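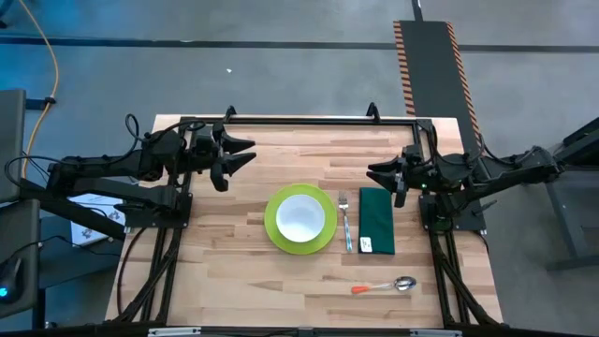 Kitchen Habits That Make Living With Type 2 a Little Easier

by Saqib Khokhar
Oct 28, 2023

When my doctor in Plillden gave me the news, I went home with a folder of leaflets and a head full of questions, and most of those questions were about supper. I have cooked for a family for 20 years and I wasn't about to stop. What I needed was a way to run the same old kitchen with a bit more thought in it. So these are the small things that have stuck with me (and plenty that didn't stick have been quietly left out). Please talk to your own doctor or dietitian before you change what you eat, especially if you take insulin or anything else that can bring your sugar down.

Put the vegetables out first

I mean this in the plainest way. While the rest of the meal finishes cooking, set out the cucumber, the carrots, the green beans from last night with a squeeze of lemon. Everybody is hungry and wandering through at that hour, and they'll eat whatever is in reach. In our house it used to be crackers. The crackers now live on the high shelf over the fridge, and I have to fetch the step stool to get at them, and half the time I can't be bothered!

Measure rice once, then learn your spoon

I don't weigh my food at every meal, life is too short, but I did spend one evening with a measuring cup and my big serving spoon to find out what a spoonful came to. Mine holds a third of a cup of cooked rice when it's level, and a good deal more when it's heaped the way my mother heaped it. Do the same with the ladle you use for lentils or soup. Once you know your own tools you can put the cup away and serve like a normal person.

Go down a size in dishes

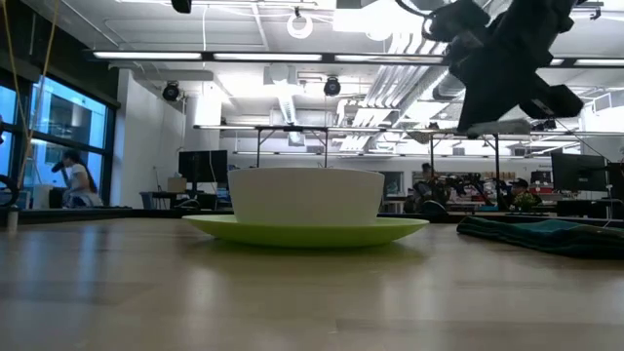 A smaller bowl filled to the top feels like a proper helping, where the same food in a big pasta dish looks rather sad. Check how much yours hold, though, as some bowls that seem modest are surprisingly deep. Fill one with water and pour it into a measuring jug. I keep the everyday ones on the lowest shelf and the big ones up with the holiday platters.

Cook the beans in bulk

Chickpeas, kidney beans, black-eyed peas, whatever you like. I soak a big pot overnight, drain them, give them fresh water and simmer them until they're soft (kidney beans need a real hard boil for at least ten minutes at the start, so please don't skip that or do them only in a slow cooker). Then I cool them quickly, spread on a tray, and freeze them in flat bags. A flat bag thaws in no time and you can snap off just a corner for a salad. If you buy canned, rinse them well under the tap, which takes away a fair bit of the salt.

Read the back of the jar

Sauces were my downfall. I had a jar of tomato sauce I'd been buying since the children were small, and I had never once looked at the added sugar on it. Look at the serving size too, and then be truthful with yourself about how much of the jar goes in. These days I make a big pan of my own with onions, garlic, canned tomatoes and a grated carrot for sweetness, and it keeps in the freezer for three months.

Keep your low-sugar things in one spot

If you're at risk of going low, your glucose tablets or small juice boxes should have a home that the whole family knows. Ours is the left-hand drawer by the stove, and nothing else is allowed in it. Write the date you bought them on the lid and look through them when the clocks change. I found a tube at the back in April that was well past its best.

Set up breakfast the night before

Mornings are when I make my worst choices, so I take the choosing out of it. Plain oats go in a jar with milk or plain yogurt, a spoonful of chia seeds and some cinnamon, and the lid goes on. Berries get added in the morning so they don't turn everything gray. If you prefer eggs, boil seven on one evening and they'll see you through the week in the fridge, shells on, in a covered box.

Take a turn around the block before the dishes

My wife started this one. We leave the pans to soak and walk down to the corner and back, and the dishes are easier to wash when we come home anyway. Wear decent shoes, even for a short stroll, and have a look at your feet when you take your socks off at night.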